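Grendmont Bedroom Folding Records

README for the padded and quilted clothing part

Last edited 01/03/2020

What it is

A table of 800 written records about clothes being laid out and folded on beds at home. Each record covers one garment being folded once, from the moment it is put down to the moment it is put away or left in a pile. There are 146 garments in all, and most of them appear more than once, folded by different people or on different beds. This part covers padded and quilted clothing only: coats, jackets, body warmers, dressing gowns and a few pairs of lined trousers. Knitwear and shirts are kept in their own parts with their own READMEs.

The records were put together under the Prarkadeck project. Perrine Tessier drew up the field list, Hsin-yi Mak and Neusa Peixoto did most of the labelling, and Melahat Soylu checked it.

What is in the folder

records.csv: one line for each fold
garments.csv: one line for each garment, with its own number
beds.csv: one line for each bed and what was on it
colours.txt: the colour words we allow
changes.txt: what was altered and when

Join records.csv to the other two on garment_id and bed_id. The files are UTF-8 with commas between fields. Notes that contain commas are in double quotes.

Main fields in garments.csv

garment_id: a number, never reused
kind: coat, jacket, body warmer, dressing gown, trousers, unclear
colour: one word from colours.txt, the main colour only
quilting: across, down, chevron, diamond, mixed, none
fastening: zip, buttons, poppers, tie, none, unclear
filling: as given on the care label, blank if there isn't one
care: wash temperature from the label, blank if worn off

Use "mixed" for quilting when the stitching changes direction between one panel and the next. A lot of older coats have straight lines on the sleeves and something else on the body. Do not pick whichever there is more of.

Maroon, wine and burgundy were three separate colours in the first version. We could not agree on them from one day to the next, so they are all maroon now.

Main fields in records.csv

record_id, garment_id, bed_id
start_state: flat, part folded, heaped, inside out
front: up, down, unclear
fastened: yes, no, unclear
steps: free text, in order
end_state: folded in half, in thirds, rolled, abandoned
notes: free text

Laying out

Padded clothes are slow to get flat. The filling pushes the layers apart and one side tends to roll over the other, which makes it hard to say where the front edge is. If a side has flopped over and hides the fastening, put "part folded" for start_state, even if the person would call it laid out. The hem is usually the easiest place to take hold of, and many of the steps begin with a corner of it being lifted or straightened.

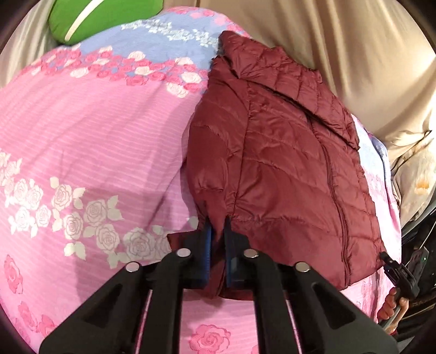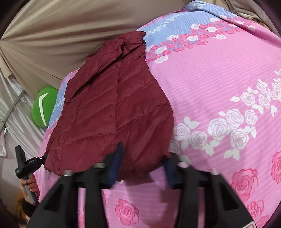 Maroon quilting on the floral bedspread

When the kind of garment can't be settled from one side, leave it as "unclear" until another record of the same garment has been read. Body warmers and jackets get mixed up more than anything else in this part. An armhole with a folded panel beside it reads very much like a sleeve. Melahat went back over all the body warmers in June and moved several of them.

Beds and bedding

Patterned bedding gets its own line in beds.csv because it makes a difference to how people work. Some line up a hem with a stripe or a border without thinking about it, and they say so if asked. The fields are base_colour, pattern, texture and cover_type. Allowed patterns are plain, stripe, check, floral, picture and other. If a cover changes colour from one section to the next, give the colour the garment is mostly lying on and put the rest in notes.

We do not record the size of the bed. We did try, but people kept giving the size of the duvet.

Folding steps

Write the steps as the person would say them to someone in the next room. "Fold left side in, press, fold right side over, fold up from hem" is enough. Pressing the air out counts as a step. Smoothing does not, unless it takes long enough to be done again from the start. Zips are written as "do up" or "undo" and nothing else.

Sizes are only given for the finished bundle, and only where a shelf or box was in use. The commonest target was a shelf 30 cm deep.

Known problems

Labels in 89 of the records were copied across from an earlier sheet and have no notes. They can be used for counts but not for much else.

Dressing gowns are under-represented and nearly all of them belong to one household.

The filling field is patchy. Marisol Wojcik has offered to go through the blanks for the next version, but many of the labels have been cut out and those will stay blank.

"Abandoned" covers two different things, a fold that was given up on and a garment that was hung up in the end. We mean to split it.

Using and changing the files

Please keep the garment numbers as they are if you pass the files on. Corrections go to Perrine, with the record_id and the field name in the first line. Put colour queries in a separate message, as Hsin-yi deals with those.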